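Laundry Corner, October

I finally got the laundry corner into a state I'm happy to show (well, mostly!). It only took three weekends and a lot of dragging stuff back and forth.

The silver front-loader with its door swung wide open, and the beige chair right beside it. I love that rounded back!
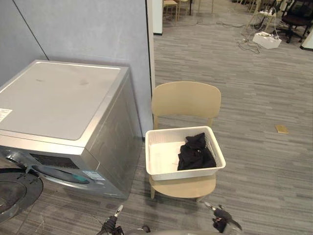

Lakshmi Pillai wrote to me that she'd never go back to a laundry spot without a seat, and that she folds every last sock sitting down.

I'm with her on the sitting, less so on the socks – mine go in the drawer in a heap. Next up is a shelf for the detergent, if I can find one for under $64. More pictures once it's on the wall!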